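# Gripper trials at Rarkcombe: common questions

**What are you comparing?**

Two sets of parallel fingers on the same pair of arms. One is the standard set that came with the arms, the other is the Dreseo set with softer pads. The arms, controller and camera position stay the same for both.

**What counts as one trial?**

One attempt at one task, from the arms leaving their rest position to the arms going back to it. Each trial has a limit of 30 seconds. If the time runs out, it is logged as a miss, even if the cloth was nearly where it should be.

**How many have you run?**

983 so far, out of a planned 2000. The standard fingers are ahead on count because the Dreseo set arrived late, in September.

**Why use cloth?**

Rigid objects told us very little. Both sets picked up blocks and cups without trouble, and the scores were too close to be worth reporting. Cloth slips, bunches up and folds under itself, so the differences between pads show up much sooner. We keep other items on the table as well, so that the arms have to work near things they should leave alone.
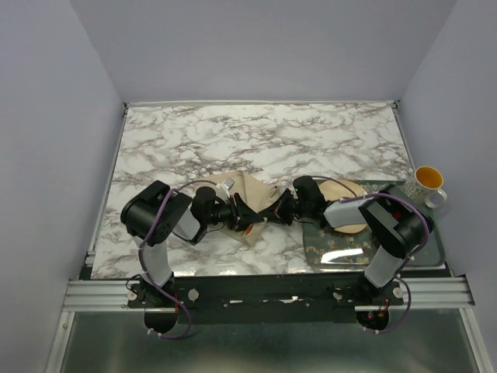

*The two-arm bench, with both grippers at the cloth and the tray and mug to the right.*

**Do both arms always work together?**

No. There are one-arm tasks and two-arm tasks, and they are scored separately. Please don't average them. The two-arm tasks are harder to compare, as a poor grip on one side can be hidden by a good one on the other.

**Which controller do you use?**

Feta, with the default speed limits. We tried the Mac Suibhne controller first and it worked, but the gripper force setting could only be changed with the arms powered down – too slow for this kind of test. Results from that period are kept in their own folder.

**Can I compare your scores with mine?**

Only if your camera is fixed and your force setting matches ours. We run at 92 on the Feta scale. Lower settings drop the cloth more often, and higher ones tend to pull the whole thing along the table.

**Can I send in fingers to be tested?**

Yes, if they fit the standard mount without an adapter. Send two pairs, one for each arm, and include the mounting screws. Bench time is on Saturday mornings, and sets are tested in the order they reach us.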